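How to clean a toothbrush holder and the table you do it on

Posted by Helju Luik
2022-12-06
Shared 100 times | 2 comments

A toothbrush holder collects water, toothpaste and whatever runs down the handles. If it is left long enough you get a grey ring at the bottom that a quick rinse will not shift. I do ours away from the basin, on a wooden table, where the light is better.

You will need a washing-up bowl, washing-up liquid, white vinegar, a bottle brush, an old toothbrush and two dry cloths.

Take the brushes out and stand them in a clean mug. Tip out any standing water in the sink before you carry the holder anywhere – it smells, and it marks wood if it spills.

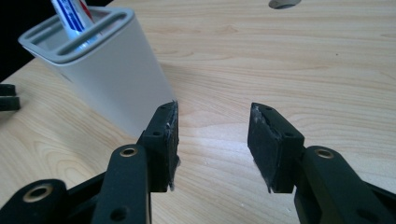
Fill the bowl with warm water and a squirt of washing-up liquid. If the holder comes apart, take it apart now. Leave it to soak for ten minutes, then work the bottle brush right down to the bottom and turn it. Use the old toothbrush around the openings and under the base, where dried toothpaste tends to set hard.

For limescale, pour in equal parts vinegar and warm water and leave it for half an hour. Don't use vinegar on marble or other natural stone. Wash it out well and stand the holder upside down on a folded cloth until it is fully dry inside.

Now do the table. Wipe with a cloth wrung out until it is barely damp, following the grain from one end to the other.

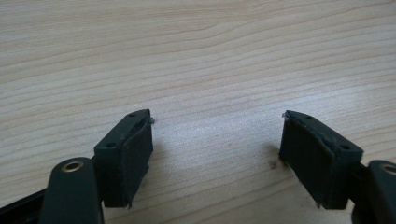

Go over it again straight away with the dry cloth. Dried toothpaste can be lifted with a fingernail or the edge of a plastic card. Keep vinegar off a waxed or oiled top, as it can leave a dull patch. If you do get one, let the wood dry overnight before you decide whether it needs more wax.

I do the holder once a week and the limescale once a month. In June I let it go for most of the month and had to soak it twice.

Related
Getting limescale off a shower head
How to wash a bath mat without ruining the backing
Waxing a wooden table
What to keep in a small bathroom cupboard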